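4.2 Comparing finger shapes on soft objects

9 min read
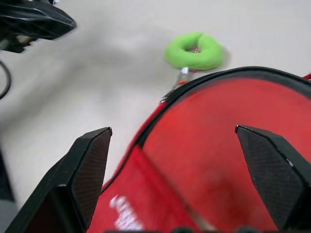

Figure 3. Wrist camera view with the pointed fingers open near a red fabric object.

Soft goods were the part of the Bloxham comparison we looked forward to most, and they gave us the most to think about. A rigid box gives a gripper two faces to push on and very little to argue with. A bag folds, slides and changes its outline as soon as it is touched, so small differences between fingers show up quickly. In Figure 3 the pointed fingers are wide open and the red fabric fills most of the lower right of the view, close enough that its white lettering is blurred past reading. What the policy still has to work with at this range is the black rim along the curved upper edge, and we came to rely on edges like that one a great deal. The textured pads on the inner faces of both fingers stay in view too, which lets the controller judge the opening from the image as well as from the encoder.

We compared two finger sets. The Gornach set is tapered, with a narrow tip and a pad running down the inner face. The Vemley set is blunt, with a wide flat end and the same pad material, so that differences in friction would not be mistaken for differences in shape. Both sets mount on the same jaw carriage and were driven by the same Tavis controller with the same closing speed. Swapping them takes two screws, and we swapped after every block so that any drift in camera calibration would be shared between them.

In total we logged 803 grasp attempts, of which 267 were on fabric items. We are delighted with how cleanly the fabric attempts separate. The tapered fingers succeeded in 165 of the first group, which used every item in a slumped, unsupported pose, with the remaining attempts going to the blunt set. A success meant that the item was lifted clear of the floor and held until the arm reached its rest pose. Dragging an item without lifting it was scored as a failure, even when the item ended up where we wanted it (this happened more than we would like to admit!).

Because the two sets did not receive equal numbers of fabric attempts, we do not report a direct ratio between them. The kind of failure is more informative anyway. Tapered fingers fail by stabbing: one tip lands on a panel instead of passing behind it, the fabric dimples, and the jaws close on a shallow fold that pulls out during the lift. Blunt fingers fail by pushing. They meet the bag across a broad front and walk it away from the camera before the jaws have closed at all. The first failure can often be recovered with a second try from the same pose. The second usually needs a new approach, and on long runs those extra approaches add up.

Seams and piping turned out to be wonderful targets. A stiffened rim keeps its shape when the panel under it sags, and a pointed tip can slip beneath it with very little force. When we biased the grasp proposals toward strong dark edges on bright fabric, the stabbing failures became rare in our later blocks. The bias did nothing useful for the blunt fingers, whose ends are too thick to get under a rim in the first place.

Camera placement matters just as much as the fingers. At the wrist, a large object close to the lens hides most of what lies beyond it, and small clear items are the first to suffer. Transparent bottles with pale caps, set on a pale floor, were missed by our detector far more often than thick, brightly colored rings at a similar distance. We tried moving the camera back by 100 millimeters on a bracket designed by Hayley Mellor. The wider view helped with clutter, but the tips became small in the image and the fine alignment under a rim got worse. We went back to the short mount for all of the results given in this section.

A second arm working in the same area brings its own trouble. Its housing and cables can enter the wrist view at any time, and early versions of our segmentation model proposed grasps on a cable loop with great confidence. Darren Tindall added masks computed from the joint angles of both arms. These cover the rigid parts well and the cables poorly, so cable regions are now handled by a separate learned class. We would love to see other groups test this on setups with looser cabling than ours.

Section 4.3 repeats the comparison on rigid objects, where the ranking of the two finger sets is much less clear.

Comments (3)

Malcolm Fothergill
Great to see the failures sorted by type. Did pad wear change anything over the run? Our tapered pads always go at the tip first.

Tyyne Saarinen
Malcolm, yes, the tips wear first here too. We changed both pads between blocks, and the worn ones are kept if you want to take a look.

Barry Treloar
Would like the closing speed listed in the table with the jaw settings. I couldn't find it.

We use cookies to remember your reading preferences. Accept | Manage settings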